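Flelmont Refill Trial – second progress report to the fund
Wed 12 September
Prepared by Mei Ostrowski

You asked for a frank account, so I will start with the part that worries me. The trial set out to find whether people in Flelmont would give up bottled water if there were free taps in the places they pass every day. We have the taps. I am less sure we have the change in habit.

Both public taps, at Ivon Street and outside the Dvorak baths, have been running since February. The meters show steady use, but a meter can't tell me who is drinking. On my three visits to Ivon Street I saw more dogs' bowls and watering cans filled than bottles. I would ask the fund not to quote the meter readings in its newsletter until we know more.

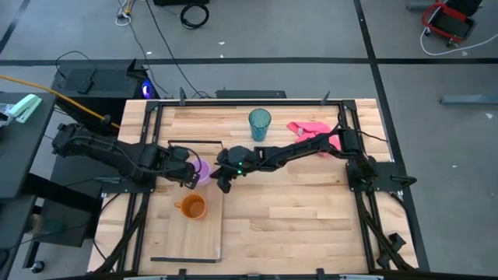
The household survey was meant to settle this. We sent out 885 forms and hoped for 600 back. We got 400, and they lean heavily towards people who already drank tap water. Of those who used to buy bottled, 47 say they have stopped. That is a decent number on paper, though people like to give the answer they think is wanted, and the covering letter (which I signed, so I take the blame) made it fairly plain which answer that was.

The shops tell a flatter story. Brutotico, the larger of the two grocers, let us look at its bottled water sales for the spring and summer. They dipped in May and then went back to where they had been. The manager puts the dip down to a delivery problem and I see no reason to argue with him.

Taste came up again and again in the comments. Several people on the hill side of town say the water smells of chlorine in the mornings. The water company's reply was polite and said very little. I have asked for test results by street and am still waiting.
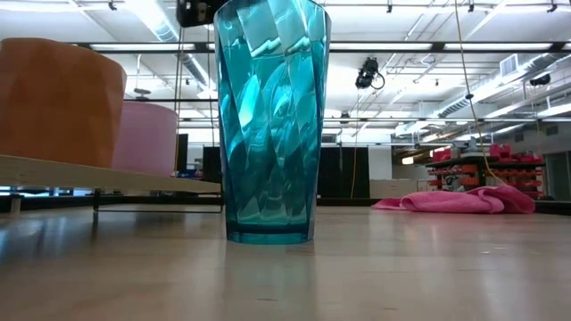 Is the third tap still worth building?
I would hold off until the Dvorak tap has been through a winter, as the pipe there is shallow and the contractor's promise about frost is not in writing.

On money, we are slightly under budget, mostly from not printing the second leaflet. I would like to keep that sum back for a proper follow-up survey, done on the doorstep by someone with no stake in the result – not me, in other words. The school talks have gone down well with the teachers. Whether they have made any difference at home I can't say, and the feedback sheets don't ask.

Still to do before the next report: chase the test results, get the frost guarantee in writing, and agree the new survey questions with your office.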